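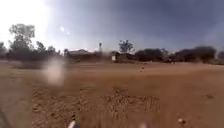
The overflow field at the Platolcombe fairground has been handed over to us for the season, and the plan, such as it is, calls for parking. Anyone who came to last year's swap meet will remember the old lot, which held 30 cars and one very long argument. The new one is a different proposition. It is flat, it is bare reddish-brown dirt clear out to the trees, and it has no shade whatsoever until you have walked the entire length of it. The tall round-topped tree on the far left of the skyline is already spoken for by everyone I have talked to, each of whom plans to arrive before everyone else.

The field measures 210 paces from the road gate to the tree line. My paces, in boots, carrying a clipboard. The parking group wants straight rows, and has a roll of string to prove it. Past experience suggests the first driver through the gate will park wherever the mood takes them, at a slight angle, and the next hundred will line up on that car like ducklings. If you are the first driver, please consider the weight on your shoulders and aim for the string.

A word about the dirt. It is dry now and will get into everything you own. The Morais pie stand has asked to be moved upwind, and so have the quilts, the used books, the lemonade and the people who sell white socks by the dozen. We have one upwind side. Stalls will be placed in the order their forms came back, and the socks, I'm sorry to report, were not prompt.

If it rains, all of the above is canceled and replaced by mud. Those who were here in February will recall the Javow delivery van, which went in up to the hubs and spent a night with us. Boards will be kept by the gate. They are for tires, and anyone who wants to build a stage can find their own lumber.

Directions have been a trouble in the past, so we are trying landmarks this year. Please use these when telling friends where you are parked:

- "By the tall tree" means far left. It also means you got up at dawn, and we don't need to hear about it.
- "By the white panel" means the small dark shed near the middle. There will be a rope in front of it. Leave the rope alone.
- "By the trees on the right" covers a great deal of ground and should be used only by people with a loud car horn.

The Murkov tractor club has offered to run a wagon between the parking and the stalls, at walking speed. I rode it on the trial run and was overtaken by a man with a wheelbarrow, who waved. It seats 22 if everybody likes each other. Small children ride free, dogs ride free, and adults put a dollar in the can, or 2 if they have brought a cooler that takes up a seat.

Gates open at 7 a.m. for stallholders and at 9 for the rest of you. Bring a hat, bring water, and wear shoes you have stopped caring about. We are still short of people to wave cars in the right direction, and no training is needed beyond a firm arm and a thick skin. The sign-up sheet is on the board outside the fairground office, under the notice about the missing ladder. The ladder is also still wanted.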